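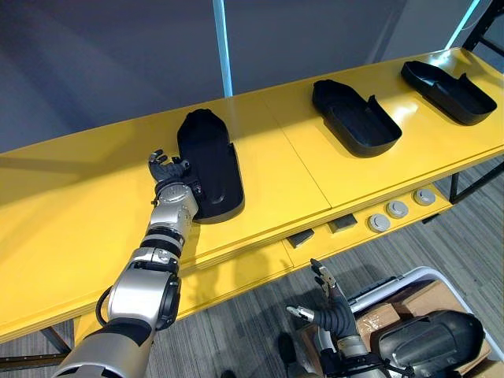

Ticket status: Resolved, pending confirmation by the reporting site
Category: Label printing and stock records
Reporting site: Prendmont, finishing hall
Product: Stornimine stock module, with Tenudix label service
Assigned to: Eetu Harju, second-line support
Opened: 16th August

Summary of the fault

The site reports that labels requested from the finishing hall are printed with the wrong description line. The item number and the barcode are correct. The description belongs to a different item, in most cases the one requested immediately before. The fault affects labels for goods supplied under the Thái account and has not been reported for any other customer.

The site further reports that the stock record itself is correct when opened on screen. Staff have been instructed to compare each label with the screen before use and to destroy any label that does not agree. This has slowed the work of the hall considerably and the site has asked for the ticket to be treated as urgent. Priority was raised from 4 to 2 on receipt.

Information supplied by the site

The fault was first noticed at the start of the early shift. The printers were not moved or replaced beforehand. The site applied the Stornimine update in March and has had no difficulty with labels between that date and the present report. One printer was restarted by the shift lead without effect. A second printer, connected to the same label service, shows the same fault.

The site attached 19 labels, scanned on both sides, together with the request list for the same period.

Initial checks

The scanned labels were compared with the request list. The description on each faulty label matched the description of the preceding request, including requests made from a different terminal. This indicated that the fault did not lie with any single terminal or printer.

The site was asked to print a test label from the printer's own menu. The test label was correct. The site was then asked to print a label for a customer other than Thái. That label was also correct.

The Tenudix service log was requested and received. It contains no error messages for the period. It does show that requests for the Thái account were answered more quickly than other requests, which was not expected, as these labels carry an additional description line in Vietnamese and normally take longer to prepare.

First action taken

The label service was restarted remotely with the agreement of the site. Labels printed correctly for a short time and the fault then returned. The restart is therefore recorded as a temporary measure only. The site was advised not to repeat it during a shift, as any requests waiting in the queue are lost and must be entered again by hand. 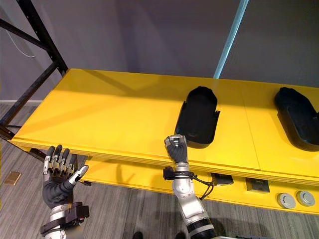
Second-line investigation

The ticket was passed to Eetu Harju, who examined the settings of the label service. The service is able to keep a copy of the description text for a set period, so that it need not be fetched from the stock module for every label. The period was set to 60 seconds for the Thái account. For every other account it was set to zero.

When the copy is in use, the service should check that the item number of the new request agrees with the item number of the stored text. The check is carried out on the first description line only. On the Thái account the first line is left blank and the text begins on the second line. Two blank lines are treated as a match, and the stored text is used again whatever the item number may be. The barcode is prepared separately and is not affected.

The fault appears only where one request follows another within the set period. The site has confirmed that requests were previously made in batches, with a single description in each batch, and that the finishing hall has lately changed to requesting labels singly as goods are completed. The setting was probably present for some time before this change without any visible effect. The settings history does not record who entered it.

Corrective action

The period for the Thái account was set to zero. The stored text was cleared and the service restarted at the change of shift, when the queue was empty. The site then requested a series of labels for alternating items, from two terminals and to both printers. All were correct.

The failure of the check to recognise a blank first line has been reported to the developers of the label service as a separate matter. Until it is corrected, the period must not be changed from zero on any account that uses a blank first line. A note to this effect has been added to the site's settings sheet.

Instructions to the site

1. Labels printed before the corrective action and not yet applied are to be destroyed and requested again.
2. Goods already labelled and still on site are to be checked against the stock record by item number.
3. Where goods have left the site, a list of the item numbers concerned is to be sent to the account office, which will write to the customer.
4. The comparison of each label with the screen is to continue until the end of the next full shift. It may then be discontinued at the discretion of the shift lead.

Reply from the site

The site reports that the waiting labels have been destroyed and replaced. The check of labelled goods is in progress. No further faulty labels have been found. The site asks whether the lost requests can be recovered from the first restart.

Response from support

The requests cannot be recovered from the label service. They may be read from the request list supplied with the original report and should be entered again from that list.

The ticket will remain open until the site confirms that the check of labelled goods is complete.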